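Chapter 4
Bags, Baskets and Other Things We Forget to Bring

Shopkeepers in Pravgate once wrapped everything in paper and string, and customers complained about the string. Then came the free carrier bag, and the complaints moved on to the bag. Any history of carrying the shopping home is largely a history of people grumbling at whatever is in their hands.

This chapter looks at how a household decides what a container is worth. Price plays a smaller part than you might expect. When the Huttunen grocery chain began charging for carriers one March, sales of them fell by 60 per cent, although the charge was less than customers routinely lost down the back of the sofa. 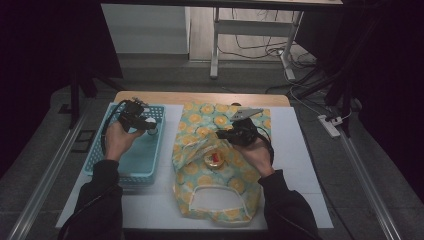
Figure 4.1 A printed fabric bag and a light blue plastic basket.

Orvokki Eskola, whose study of Dremulgate kitchens we shall return to in Section 4.2, asked families to turn out their cupboards. One household produced 27 cloth bags, and had bought another on the way home to meet her. Her colleague Esko Kemppainen proposed calling this "thrift by accumulation". The family proposed calling it none of his business.

Before reading on, write down how many reusable bags you own. Then go and look. Keep both figures, as you will need them for the exercise on estimation at the end of the chapter.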